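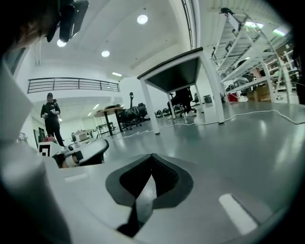 Porcupines do not throw their quills, a reader from Lanmont wrote to the editors, and any article on the animal ought to say so before it says anything else. The belief is old and still common. Quills are held loosely in the skin and come out on contact, and a few may drop when the animal shakes or swings its tail, but it has no means of aiming or firing them.

North American porcupine

The North American porcupine (Erethizon dorsatum) is a large rodent found across much of Canada, Alaska, the western and northern United States, and parts of northern Mexico. It is the only porcupine native to North America north of Mexico. Among the rodents of the continent, only the beaver is larger.

Description

Adults are stocky, with a small head, short legs and a thick tail. The coat is dark brown to black over most of the range, and often yellowish in the West. A large male can weigh more than 25 pounds, though most adults weigh a good deal less. Weight rises in summer and falls through the winter.

The feet have long curved claws and bare, pebbled soles that grip bark. Stiff bristles on the underside of the tail press against the trunk and help support the animal as it climbs. The front teeth are orange and grow throughout life.

Quills

Quills are modified hairs. They cover the back, sides and tail, and are absent from the face, belly and inner legs. Each is mostly hollow or spongy inside, with a sharp tip covered in tiny overlapping barbs. The barbs make a quill easy to drive in and hard to pull out, and an embedded quill can travel deeper as the muscles around it move. Lost quills are replaced by new growth.

The quills carry a greasy coating with mild antibiotic properties. It is thought to protect the porcupine from its own quills, as the animals sometimes fall from trees and stick themselves.

A threatened porcupine turns its back, raises its quills, clacks its teeth and gives off a strong odor. If the other animal comes closer, it lashes out with its tail.

Habitat and behavior

Porcupines live in conifer and mixed forest, and also in brushy desert, tundra edges and wooded stream valleys. They are mainly active at night. Most are solitary, though several may share a den in cold weather. Dens are made in rock crevices, hollow trees and under old buildings, and are easily recognized by the droppings piled at the entrance. Porcupines do not hibernate.

They are slow on the ground and good swimmers. Calls include grunts, whines and a high wail, heard mostly in the fall.

Diet

The diet is made up of plants. In spring and summer porcupines eat buds, young leaves, clover, berries and water plants. In winter they depend on conifer needles and the inner bark of trees, and a single tree may be used for several nights in a row. Freshly cut twigs on the ground below are a usual sign of feeding.

A diet of plants is low in sodium, and porcupines seek out salt. They chew shed antlers, plywood, tool handles, canoe paddles and outhouse seats, and are drawn to roads where salt has been spread.

Reproduction

Mating takes place in late summer and fall. Males may fight over a female, and quills are often found on the ground afterward. Pregnancy lasts close to seven months, a long time for a rodent, and normally ends with the birth of a single young, called a porcupette. It is born with its eyes open. The quills are soft at birth and harden soon after. Young begin to nibble plants within weeks but stay near the mother until fall.

Predators

The fisher is the best-known predator. It attacks the face repeatedly until the porcupine is weakened. Mountain lions also take porcupines, as do bobcats, coyotes and great horned owls on occasion. Many deaths are caused by vehicles and by falls.

Relations with people

Indigenous peoples of North America have long used dyed quills to decorate clothing, bags and boxes, an art known as quillwork. The meat has also been eaten.

Foresters once regarded the porcupine as a pest, and bounties were paid for it in several states. Dogs are frequently injured by quills and should be taken to a veterinarian. Cutting the end off a quill does not make it easier to remove.

Local study at Sumavbridge

The Sumavbridge preserve covers 700 acres of hemlock and mixed hardwood above Tuvon Creek. Winter den checks were carried out there for 6 years, using tracks in snow and droppings at den mouths. Most dens were in the ledges on the north side, and 2 were under the floor of a disused sugarhouse. The Hjaltadóttir trail, which passes below the ledges, is closed to dogs from November until the end of March.

See also

American beaver
Fisher
Old World porcupines
Quillwork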